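The Third Compartment

The letter from Lostell came in August, and Gebremedhin Wolde read it standing up, with his coat still on, though the day was warm. He always wore the coat to the plant because the sorting room was kept cool for the parts. The letter said that the small-parts line would be automated by the winter, that no person would lose employment on this account, and that up to 73 employees would be offered new duties. He read the last sentence two times. He wanted to know who had chosen the word "offered."

He had sorted small parts at Lostell for nineteen years. The parts came mixed from the returns department, and he put them in gray trays, each kind in its compartment. A good sorter could do 400 trays in a week. Gebremedhin was a good sorter, but he did not speak about it. He spoke about football, and about his daughter, and sometimes about the fish market in Massawa, where his uncle had taught him to sort fish by size without looking at them.

"The hand knows before the eye," his uncle used to say. "The eye is only there to agree."

In October a woman came from the company that made the control program. Her name was Fawzy and she wore a visitor's badge which she kept turning to the right side, and which kept turning back. She sat beside him on a stool for a week. She asked him questions that he had never been asked.

"Why did you take that one first?"

"Because it was under the other one."

"But you took the one that was under."

He stopped and looked at his hand. It was true. He had pushed the top piece away with the small finger and taken the lower one with the thumb, and he had not known that this was a thing he did.

"If I take the top one first, the bottom one rolls," he said after a moment.

She wrote it down. She wrote down everything, and by Thursday he began to feel that his hands were becoming clumsy. He dropped a washer and it ran under the table. They both went on their knees to look for it, and she laughed, and then he laughed also.

On the Friday she told him that his new duty would be called "line teacher." The arm would be tried first in the simulator, many nights, on a computer. Then it would stand in the sorting room. He would watch what it did in both places and say what was wrong.

"I have no school for this," he said.

"You have nineteen years for this," said Fawzy.

So he got a chair with wheels and a screen. The other sorters went to packing, on the second floor, where there was a window. Ollis, who had the table next to his for eleven years, came down at lunch in the first weeks to eat with him. Ollis was a big man who was afraid of heights, and he did not like the iron stairs to packing.

"What do you do all day?" Ollis asked.

"I watch television," said Gebremedhin.

"Is there a story?"

"It takes a block. It puts the block. Sometimes it does not take the block."

"I have seen worse," said Ollis.

They ate. Ollis told him that in packing everybody talked, because the work was loud and one had to shout, and when people are shouting already they say more than they planned. He already knew about two divorces. In the sorting room they had been eleven people and had spoken little, but it was a comfortable kind of little. Now there was only the sound of the fan inside the computer. Gebremedhin did not know before how much he had listened to other people's hands.

Then Ollis came less, first three days in the week, then one. It was the stairs, he said.

The simulator had a room of its own, with a wooden table and a concrete floor, and Gebremedhin came to know it as one knows a hotel. No person ever walked into it. In the evenings, when he closed his eyes, he saw that room and not his kitchen. He told this to his daughter on the telephone, and she said that he should take vacation.

He made his notes by hand, in a school notebook, and then typed them with two fingers. In the beginning he wrote like a machine himself, because he thought this was what they wanted. "Fingers too far. Fingers too early." Later he wrote more. He wrote that the arm came down on a piece like a man who is afraid that the piece will bite him. He wrote that it should first look where the wall of the tray is, because the wall is a friend and one can press against it. He was ashamed after he sent this one. But Fawzy answered the same evening and asked him for more about the wall.
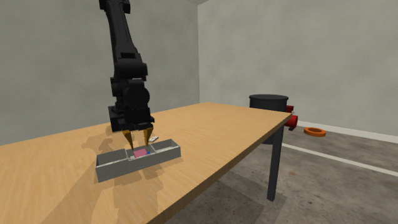 It was a Sunday when he went in alone, February 17, 2019, and the guard wrote the date beside his name in the book and asked if there was some problem. Gebremedhin said that he had forgotten his glasses. The glasses were in his pocket.

He turned on the screen and looked at the last tries from the night. He looked at one of them for a long time, stopping it and starting it again. The arm came down over the middle compartment. One finger went close to the divider. It did not go directly for the piece. It waited a little, and then it pushed something small to the side, and only after that it closed.

He played it again. The push was small and a bit to the left, and at the end there was a kind of shake, as one shakes water from the hand. There was no water in the sorting room and never had been. There was water only in Massawa.

He took his notebook, and he found that he had nothing to correct. He sat with the pen. He thought that he should be angry, and he waited for this politely, but what came was closer to the feeling when his daughter, at six years old, had first tied her shoes with his own wrong knot.

On Monday he went up the iron stairs at lunch, to the second floor. Packing was as loud as Ollis had said. A woman named Arkier, whom he did not know, shouted at him that he was standing in the way, and then shouted to ask if he wanted coffee.

Ollis was by the window, with his back to it.

"Is there a story now?" Ollis shouted.

"Move over," said Gebremedhin, and he sat down and opened his lunch.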